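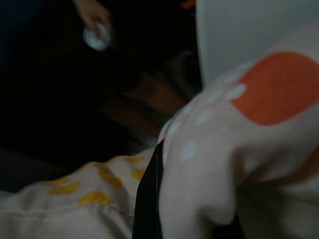
Figure 3. Printed fabric in two patterns, one with mustard-yellow spots and one with an orange patch, seen close up.

Home Issues Authors Search

4. What people told us about bedding and sleep

I went into this part of the study expecting to hear about mattresses. I'd written a whole page of questions on firmness! What people in Damcombe and Bircombe wanted to talk about was their sheets and pillowcases – the colour, the feel, how many washes before the cotton went soft – and after the first few chats I gave up and let them.

We had 161 sleep diaries back by the end of February, kept for 6 weeks each. I've grouped the comments under 4 headings (feel, warmth, pattern and laundry), and Figure 3 goes with the third of those.

Pattern surprised me the most. Plain bedding was what people said they'd buy, and plenty of them did have a plain bottom sheet,

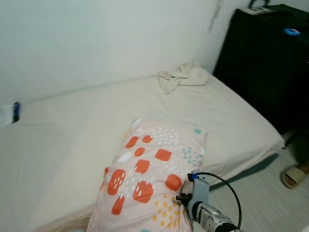

but when I asked about a favourite item they nearly always named something printed, and often something they'd had since they were kids. Leonora Bañez, who coded the diaries with me, called these "keepers" and the name stuck. Keepers came up more in the Bircombe diaries, though I wouldn't lean on that too hard given how differently the two towns were recruited.

Did a favourite pillowcase help anyone sleep? I can't say. The Tonis scores hardly moved between keeper nights and other nights, and the Biswas scale was never built for this sort of question (see section 6). People felt they settled faster, and I've reported that as a feeling.

Laundry I'll take up next, along with the grumbles about dryers.

Last updated: 14th January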